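Cotix - a small tool for cleaning old kernels and package caches

Posted Thursday, March 21, 2019 by Ebbe Eide

This site uses cookies to remember your language. By continuing to read you accept this.

Cotix is a command line tool for Debian and Ubuntu systems with a small /boot partition. It lists the installed kernel packages, decides which of them can be removed, and removes them after you have confirmed. It can also empty the package cache and trim the system journal. It was written first for the office machines at Kinddale, where /boot was made too small at the installation time and we could not easily change it.

Status

The tool is in daily use, but the version number is still below one. The options may change. The format of the log file will not change before the next large release.

What it does

When you run cotix without any option, it only makes a report. Nothing is changed on the disk. The report shows the running kernel, the newest installed kernel, all the older ones, and how much space each of them takes in /boot and in /lib/modules. A typical report looks so:

 running 4.15.0-46-generic keep
 newest 4.15.0-46-generic keep
 previous 4.15.0-45-generic keep
 older 4.15.0-43-generic can be removed
 older 4.15.0-42-generic can be removed
 /boot 329 MB used, 291 MB after cleaning

To really remove the packages you must write cotix --apply. You will be asked one time. If you answer with anything other than the full word "yes", the program stops.

Installation

You need Python 3.5 or newer and the package python3-apt. There is no package in the official repositories. Download the archive, unpack it and run the install script with root rights:

 tar xf cotix.tar.gz
 cd cotix
 sudo ./install.sh

The script copies one file to /usr/local/sbin and one configuration file to /etc/cotix.conf. If the configuration file exists already, it is left as it is, and the new one is saved beside it with the ending .new. Please compare them by hand.

To uninstall, delete these two files. The log in /var/log/cotix.log stays until you remove it.

Configuration

The file has one setting on each line. Empty lines and lines starting with # are ignored.

- keep = 2 - how many kernels are kept in addition to the running one. In the report above the value was 1. A value of 0 is accepted but gives a warning.
- hold = - names of packages which are never touched, separated with spaces.
- cache = no - when set to yes, the downloaded .deb files are deleted too.
- journal = 33 - the number of days of system journal to keep. Leave it empty if you do not want that the journal is touched.
- lock_wait = 60 - how many seconds to wait if another program is using the package database.

Packages that you have marked with apt-mark hold are respected also when they are not in the hold list. This was wrong in the early versions, and Ingvild Hellström found it on a server where she had held a kernel for a network driver. Thank you to her for a very clear report.

Test data

In the folder tests/data there are 725 saved package lists, in plain text. Most come from the machines at Kinddale, and the rest were sent by Gunnlaugur Mogensen from the school network in Gidiscombe. Host names and user names were replaced before the files were added. Each list has a second file with the same name and the ending .expected, which tells what the tool should keep and what it should remove. These were made by hand by Sixten Lindholm and me, so a few mistakes are possible. If you find one, send the file name and the line.

The lists cover the generic, lowlatency and HWE kernels. We have very few lists with the AWS kernels and none from ARM boards. Do not trust the tool on a Raspberry Pi.

To run the tests:

 python3 -m unittest discover tests

It takes less than one minute on my laptop - on a slow disk it can be longer.

Known problems

If /boot is completely full, apt may already be in a half-configured state, and then cotix will refuse to do anything. You must first repair it by hand with dpkg --configure -a, or delete one old initrd file so that there is some space to work with. Write down which one you deleted.

DKMS modules for a removed kernel are sometimes left behind in /lib/modules. They do no harm, but the directory is not empty and dpkg prints a warning about it.

With a translated system language the report can have columns that are not straight. Set LC_ALL=C before the command if this disturbs you.

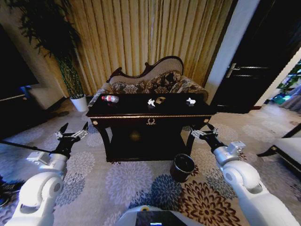
Can I run cotix from cron without somebody at the keyboard?

Use cotix --apply --batch, which skips the confirmation and writes everything to the log. In this mode the tool stops with exit code 3 if a restart is pending, so a kernel that was just installed is never alone on the machine before it has been booted. I recommend once a week, at a time when unattended-upgrades is not running.

Changes since last November

- The option --purge was removed. Configuration files are now always purged together with the kernel package.
- Header packages are removed together with their kernel. Before, they stayed.
- lock_wait is new. Ivar Granström wrote this part.
- The Swedish and Norwegian messages were corrected.

Contributing

Patches are welcome by mail or on the Conneely mirror. Please make one patch for one change, and add a package list to tests/data if you fix a wrong decision of the tool. Four spaces, no tabs. For larger changes write to me first, I am usually able to answer in the evening.

License

The program is under GPL version 2 or later. The package lists in tests/data may be used freely for any purpose.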